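Pattern matching at inside corners, straight match or split the difference?

mtarar
Posted March 20, 2014
Papering a small room in a floral, straight match, vertical repeat 21 in. The left wall is 73 inches and the roll is 20.5 wide, so the last full strip lands short of the corner and the next one has to turn it. Corner is out of plumb by 3/8 over the full height. Do I wrap the strip and let the pattern drift, or cut in the corner and overlap? Primer is Baysal acrylic, 2 coats, cured 4 days.

plumbline_jo
Cut it. Wrap 1/4 inch past the corner, cut the strip there, hang the offcut from a fresh plumb line on the second wall and lap it over the wrap. You lose up to 3/8 of pattern at the worst point. On a floral you won't see it from 3 feet away.

Sandon_Dave
Disagree on 1/4. Use 1/2. A 1/4 wrap lets go as soon as the wall moves, and you get a white line down the corner by June.

plumbline_jo
I've hung 1/4 for 11 years with vinyl-over-vinyl adhesive at the lap. If it lets go, the paste was wrong.

Sandon_Dave
Or the wall was. Plaster or drywall, OP?

mtarar
Drywall, taped corners. Paper is non-woven, paste the wall. Paste is Torkix heavy duty.

htokgoz
Non-woven doesn't stretch, so don't try to ease it into an out-of-plumb corner. Measure from the last strip to the corner at top, middle and bottom, take the largest number, add the wrap, cut. Plumb line for the offcut goes at offcut width from the corner at its tightest point.

One more thing. Standard Torkix is not rated for a lap if the paper has a vinyl face. Check the label on the roll.

mtarar
Label says vinyl face. So a tube of seam adhesive for the laps?

htokgoz
Yes. Thin bead, roll it lightly, wipe with a damp sponge right away.

rollerend
Nobody needs to lap non-woven. Double cut it and caulk the corner with clear. No ridge.

Sandon_Dave
Double cutting in a corner scores the tape. Then you have a crack to deal with. Put a strip of poly behind the cut if you insist.

rollerend
Fresh blade, light pressure. Rovum snap-offs, new segment every cut. Never scored tape yet.

htokgoz
A big floral with ribbons is harder than people make out. Flowers hide a mismatch, but a diagonal ribbon crossing the corner shows any drop. Choose the height of the first strip with the ribbons in mind. Two pictures of a peony and bow print with corners in view:

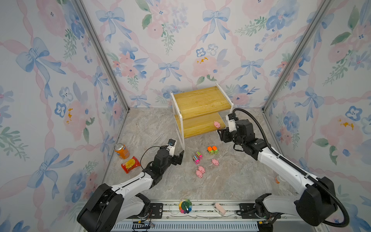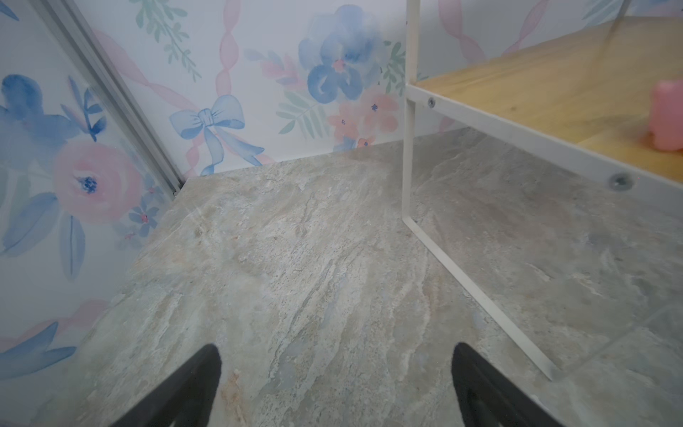

Floral paper over a marbled floor, both pictures. Ribbons are easier to judge in the first one.
- Hatice Tokgöz

plumbline_jo
Fair point on the diagonals. I'd still lap it.

mtarar
Going with the 1/2 wrap and seam adhesive. Does the lap face away from the door or toward it?

Sandon_Dave
Edge away from the main line of sight. Usually that means papering the wall opposite the door first.

Maham Tarar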